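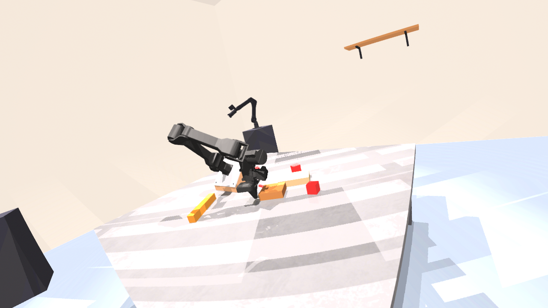 retari_sim – 23 de julio de 2022
Llevo un tiempo grabando demostraciones por teleoperación en simulación para una tarea de apilado y la política no pasa de los ensayos fáciles. Tengo 600 episodios: 300 con mando 3D y 300 con brazo líder. Los bloques alargados de tapa blanca se agarran bien; los cubos rojos son el problema, sobre todo el que queda detrás de uno de esos bloques, porque el operador entra cada vez por un lado distinto. ¿Filtro o regrabo?

zullo77
Yo no mezclaría los dos dispositivos. Con el mando 3D se mueve un eje, se para y se mueve otro. La política aprende las pausas. Entrena solo con el brazo líder y compara.

innes_ctrl
No estoy de acuerdo. Las pausas se recortan por umbral de velocidad y conservas los datos. Lo que describes es multimodalidad en la aproximación: fija un criterio de entrada por escrito y que el operador lo cumpla.

zullo77
Si recortas por umbral te llevas también el instante previo al cierre de la pinza. Me pasó en febrero y tuve que rehacer el conjunto.

innes_ctrl
Por eso se excluye del recorte la ventana anterior al cierre.

retari_sim
Pruebo las dos cosas por separado. Tras recortar, con la ventana protegida, me quedan 503 episodios válidos – los demás tenían saltos en la orientación de la muñeca.

zullo77
Esos saltos míralos antes de entrenar. Suele ser el signo del cuaternión.

Temas relacionados
– Calibrar el brazo líder sin topes mecánicos
– Guiado manual: compensación de gravedad y fricción
– Latencia en teleoperación con el plugin Surnton

Contacto | © Foro Surnton | Volver arriba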